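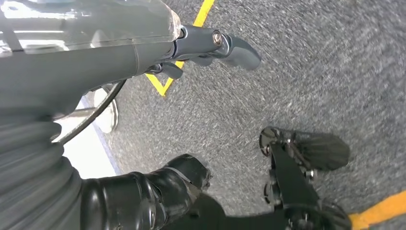
Bay notes, panels and shelving
10 Dec 2020

Right, so the plan for today was to get the pressed panels sorted and agree on where they live, and we got most of the way there before lunch and then lost the thread a bit. Writing it up while I still remember which bits we said we'd do and which bits we only talked about.

The tape on the carpet first. Huw Powell wants the yellow lines kept as they are until January, and I've given in, though I still think the corner by the white units sticks out too far for anybody coming through with a trolley. If you have to move something over the line, put it back after. I've got 30 metres of fresh tape on order from Clindala in case the edges start lifting again like they did in November.

Then the steel table. I do like working on it (you can slide a panel round with one finger) but it marks things, and it shows every bit of grit. Wipe it down before anything goes on it, please! The big aluminium plate goes ridges up, with the little bent tabs towards you, and the black slotted bracket gets tried on top of it before we write anything on the sheet. Ama Korletey reckons the bracket wants a thin washer under one end. I'm not convinced, but we'll try it with and without.

Glasses, laptops and boxes stay on the white desk behind and don't migrate forward. I'm as bad as anyone for this.

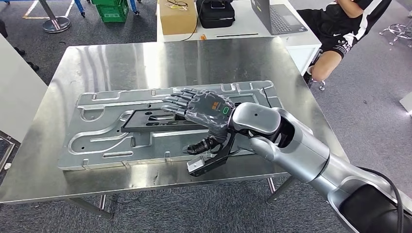

The black case

Longer job than I'd hoped. It's an awkward thing to get hold of, all that matt black and only the one sensible place to grab it, and once it's tipped up you find yourself peering into the opening at the metal slats and forgetting you're supposed to be holding the weight. My view is that it should be stored flat with the handle facing out, so you can see at a glance what it is and pull it towards you.
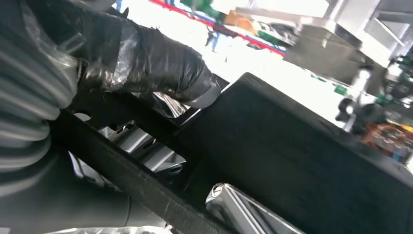

Huw would sooner have it on its side to save room, and he has a point about room, but then the handle ends up wherever it likes and we're back to wrestling with it. I said we'd try flat for a fortnight. The Lita label that was meant to go on it is still in my drawer, sorry, will do it first thing.

Blue shelves next. I've fallen for these a bit. They're a lovely loud blue and they haven't wobbled once since we tightened the braces. The top shelf is for black panels only, laid flat, one deep, nothing heavy dropped on them. 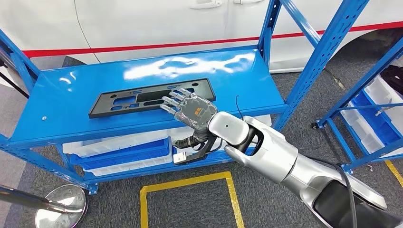

Lower shelf can take the rest, and if it fills up come and tell me before you start a second pile on the floor. Watch your elbows on the side nearest the white vehicle too, the paint is very shiny and I'd like it to stay that way.

Still to do: washer test with Ama, label for the case, ring Ishida about part 176 (the 2 they sent had the wrong slots), and find out who has the long hex key.

Filed under: Workshop diary, Storage, Panels

Recent entries
Tightening the shelf braces
Hiltora delivery, what came and what didn't
Bin 81 relabelled at last
Carpet tape, round one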